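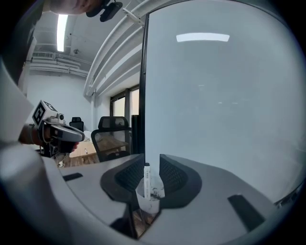 A marker pen in a small plastic cup, with dark specks on the inside wall near the bottom.

Pen cup

A pen cup (also pen pot, pencil cup, desk cup, or in my house just "the cup") is an open-topped container used for keeping pens, markers, pencils and similar things upright and within reach. It may be bought for the job, but a very large share of them began life as something else: a yoghurt tub, a jam jar, a mug with no handle, a plastic drinking cup. This entry covers mostly the second sort, which I find much more interesting and know a lot more about. For the ones with drawers and a slot for your phone, see Desk organiser.

Name

"Pen cup" is what I grew up saying and it's the heading we settled on for the Willerlow Household Encyclopedia, though Fuseini Kpodo, who edits the stationery pages with me, still holds out for "pen pot". To him a cup has to be something you could drink from. I'd say that most pen cups are exactly that, or were until the pens moved in! "Pencil cup" turns up on older shop labels, and "brush jar" belongs to painters and has its own entry.

Form

At its simplest the thing is a cylinder, or a cylinder that gets a bit wider towards the top, closed at the bottom and open at the other end. What matters is how tall it is compared with the pen. A good cup comes somewhere between a third and two thirds of the way up. Any lower and a long marker wants to lever the whole business over, any higher and you're fishing about with two fingers for a short pencil (golf pencils are hopeless in a tall cup, give them a saucer).

The mouth matters too. A wide one lets everything flop outwards like flowers in the wrong vase, while a narrow one holds a few pens nicely and then jams. My own favourite is a little shallow-ish plastic cup with room for one marker, maybe two, kept wherever that marker gets used. I've one beside the freezer for labelling and another on the shelf over the washing machine.

Materials

Plastic. Light, cheap, doesn't smash. Thin white or cloudy plastic has the advantage of being slightly see-through, so you can tell what's at the bottom without tipping it out. The disadvantage is the weight, or lack of it. An empty plastic cup with one heavy marker in it will go over if you so much as open a window, and people drop a few pebbles or coins in the base to settle it.

Glass. Jam jars mostly. Heavy and steady, and you can see everything, including the dead pens you've been avoiding.

Ceramic. The retired mug. Very stable, hard to see into, and the glaze wipes clean of nearly anything. If the handle's still on you can carry the lot from room to room, a real point in its favour.

Tin. Food tins with the rim flattened. They rattle, and they leave a rust ring on a damp bench. I've ruined a windowsill this way.

Cardboard. Fine for a school term.

Residue

Every working pen cup gets grubby inside, and the grubbiness collects low down, where the pens touch and where your cloth doesn't reach. You'll see dark specks, smears and a sort of crumbly ring. Where it comes from depends on what the cup holds and what it held before. Graphite dust from pencils gives a grey film. Eraser crumbs clump. Ink from a loose cap leaves spots with hard edges. A cup that used to have coffee or potting mix in it can carry brown bits for years if it wasn't scrubbed first, and once they've dried on they're surprisingly stubborn.

For plastic, I use warm water and dish soap, leave it sitting while I do something else, then go round the bottom with an old toothbrush. Permanent ink usually comes off with a dab of methylated spirits on a rag, but try it on the underside first as some clear plastics go foggy. Dry the cup properly before anything goes back in. Pencils left standing in a damp cup swell at the ends and the paint flakes, and then you've got more specks than you started with.

Plenty of people never wash theirs at all and come to no harm. Kekeli Agyeman, who wrote our entry on Chalk, told me hers had been going since 2000 without seeing a tap, and she seemed rather proud of it.

Which way up

This is the question I get the most letters about, so it gets its own section. Should a marker stand cap up or cap down?

For whiteboard markers, flat on their side is generally best, as the colour and the solvent stay evenly mixed. If they must stand, cap down keeps the tip wet, and for that reason lots of people store them so. Permanent markers are less fussy. Dual-tip markers ought to lie flat, full stop, or one end will starve. Ballpoints like to be point down. Fountain pens want the nib up so they don't blob into the cap, and really shouldn't be rattling around in a shared cup anyhow. Pencils go point up if you want to find the sharp one and point down if there are toddlers about. Scissors always go point down.

With a shallow cup there's another thing to think about, and that's the label. Markers often have their type or colour printed in small characters along the barrel, and if the cup only reaches part of the way up you can usually read some of it without lifting the pen. In a tall mug you can't, and with a white-barrelled marker the cap may be all you've got to go on.

The one-pen cup

I'm giving this its own heading over Fuseini's objections. A one-pen cup is a cup that holds a single pen, on purpose, in a fixed place. You see them at sign-in counters, on top of chest freezers, in potting sheds and beside wall calendars. The cup is there to give the pen an address. A marker lying on a bench rolls, or gets covered by the mail, or walks off in somebody's back pocket, whereas one that's standing up in a cup is easy to spot and (this is the part I love) the empty cup tells you straight away that it's gone.

The stationer Kustance, in Trukgate, used to sell a weighted one with a rubber foot for 9 dollars. It was a good product and I bought two, but a small plastic cup with a bit of Blu Tack underneath does nearly the same job. I've seen string tied round the marker and poked through a hole in the cup. That works until the string gets inky.

Overcrowding

The opposite trouble. Shared cups fill up and never empty, as people put pens in and hardly ever throw one out. When the Amegashie community hall cleared its front desk one July, the cups there gave up 141 pens, and 50 of those wouldn't write. I was there for the scribbling and my hand was sore till tea time.

The usual cure is a cull once or twice a year. Tip the lot onto newspaper, try each pen on scrap, and give the reluctant ones a second go after a minute or so point down. Caps without pens can go in the bin. Pens without caps can too, if they're markers, however good the colour was. While the cup's empty, wash it.

Other uses

A pen cup will also take paintbrushes, knitting needles, chopsticks, rulers, thermometers, emery boards and the small screwdriver you can never find. It shouldn't go back to being a drinking cup. Ink and graphite get into scratches in plastic and I wouldn't trust a wash to get them out.

See also

Brush jar
Chalk
Desk organiser
Freezer labels
Jam jar (second uses)
Marker pen
Saucer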